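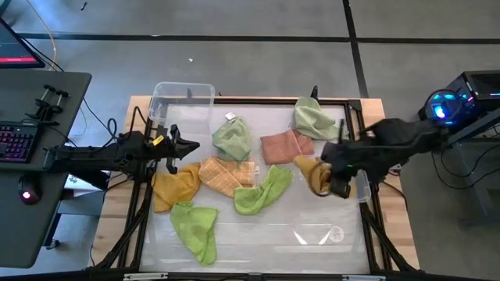 Towel sorting, Purkside linen room

To: ukov-staff-list
Subject: Re: Changes to linen room duties

Colleagues,

Thank you for the replies to the June notice. The question below was raised by several members of the list, and the management response follows.

> The notice says that sorting of small towels will pass to the
> arms. Will the seven of us on the early shift keep our hours,
> and who is to answer for a bin that has been sorted wrongly?
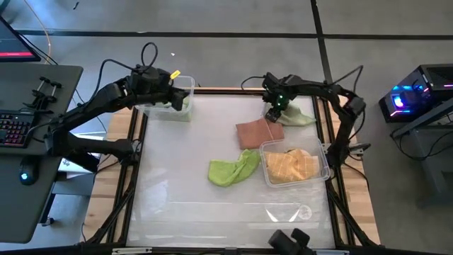 Rathnayake
Operations Manager, Bramus Linen Services, Purkside

Contracted hours will not be reduced. The early shift will keep its present start time, and staff released from sorting will move to inspection and dispatch. Responsibility for a wrongly sorted bin rests with the site and will not be recorded against any individual.

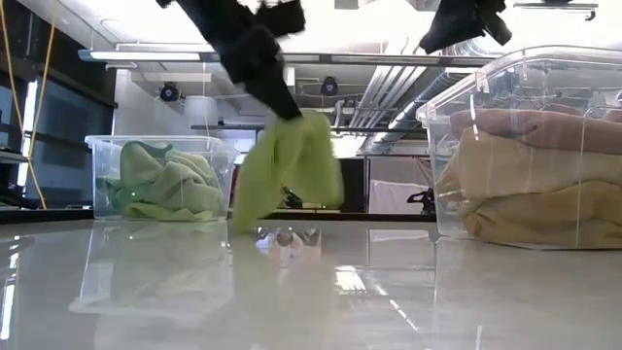

Inspection will become a graded duty, paid at the same rate as dispatch. Inspectors are asked to treat the two kinds of bin differently. Green cloths lying in a loose pile, as in the smaller bin, need only a check for colour. Folded towels stacked as in the larger one must be checked for stains and edges before the bin is released. The Saturday shift will continue to sort by hand.

Comments may be sent to this list.

Rathnayake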